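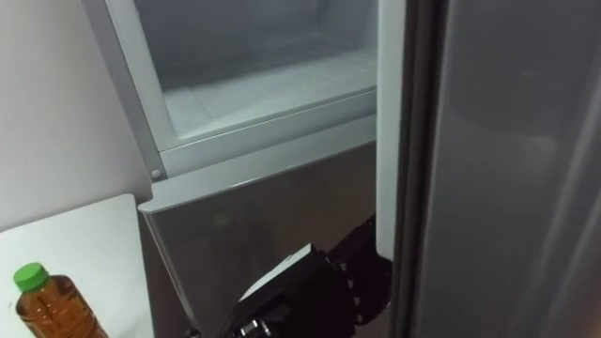 What rules do you follow for robots working on kitchen appliances?

Asked by quietbench
239 views

We have one mobile arm with a gripper and we are starting on household tasks, mainly fridges: open the door, pull out the freezer drawer, push it back, close the door. The place is a normal kitchen that people also use for their lunch, so it isn't fenced off. I've been asked to write a one-page set of rules before we go any further and I don't want to copy something meant for a car factory.

Things I'm unsure about:

How hard should the arm be allowed to push or pull on a drawer before it stops?
Does somebody have to stand next to the stop button the whole time, or is being in the room enough?
Do you clear the worktop first? Ours tends to collect drinks.
Is there a standard I can point to? My manager would like a number to put at the top of the page.

We're in Ganusville if local rules matter.

6 comments

Posted by Clirnia_workshop

I wrote ours two years ago and it has been changed a lot, so take this as where we ended up.

Standards first. ISO 13482 covers personal care robots, which includes mobile servant robots, and is the closest to what you describe. ISO 12100 is the general one on risk assessment and I would start there, as it makes you write down what can go wrong before you argue about limits. ISO 10218 is industrial robots. Your arm may well have been built to it, but that tells you about the arm and very little about an arm pulling a freezer drawer in a room where people eat. Check which edition you are reading. And don't put a number at the top of the page unless you have gone through the document and can show it.

Force. Buy a cheap luggage scale and measure the drawer. Hook it on, pull slowly, write down the highest reading. Do it empty and do it with the drawer full, and again after the door has been shut overnight, as a seal that has been left alone grips more. Set the stop limit a bit over the worst reading and no higher. This limit is there to protect the fridge. The limit for contact with a person is a separate thing and comes out of your risk assessment. We mixed the two up in our first version and had to withdraw it.

Drawers closing are worse than drawers opening. Fingers go in the gap between the front and the cabinet. Our rule is that no one reaches into a drawer or past an open door while the arm has power. If you want to move something, press stop, wait for the light, then reach.

Stop button: within arm's reach of a named operator who is doing nothing else. Being in the room does not count. Ours was in the room, with a laptop, facing the wall.

Worktop: clear it to at least 600 mm from anything the arm will touch, and keep drinks off it altogether. If you are deliberately testing with bottles about, screw the caps on tight and write on the run sheet that they are part of the test.

Log every stop, including the ones that seem silly. We do a read-through on Wednesday and most of our changes have come from that.

Marked helpful by the poster
Share

Posted by åberg77

Just get a cobot, they are certified so you don't need any of this.

2 replies

Clirnia_workshop: Not right, sorry. The assessment is for the whole application, so that means the arm, the gripper, what it is holding and where it is. A soft arm with a hard gripper on the end is a hard gripper.

quietbench: Thanks, our gripper has plenty of corners on it so I'll include that.

Posted by Cuvska

Agree with most of the long answer. A few things from our side, we do ovens and dishwashers as well.

Put the food question in the rules. If the fridge is used for testing it should not hold anyone's lunch. Label it. We lost that argument for months and then bought a second fridge.

Wipe the gripper down before and after if it goes inside a compartment. Grease from the joints gets on the liner and you will be the one cleaning it.

Write down who may change the force limit. With us it is one person, and the old value stays in the log next to the new one. Before that it crept up every time a drawer stuck. A sticking drawer usually means ice on the runners, so defrost it and leave the limit alone.

Check the drawer front and the screws on it every week. They get pulled from odd angles all day. Ours had done 1,411 cycles when the front panel started to wobble, and by the look of the holes the screws had been backing out for a good while before that.

I can't help with local rules. Ask your insurer early, they will want the risk assessment and it's slow if you send it late.

Share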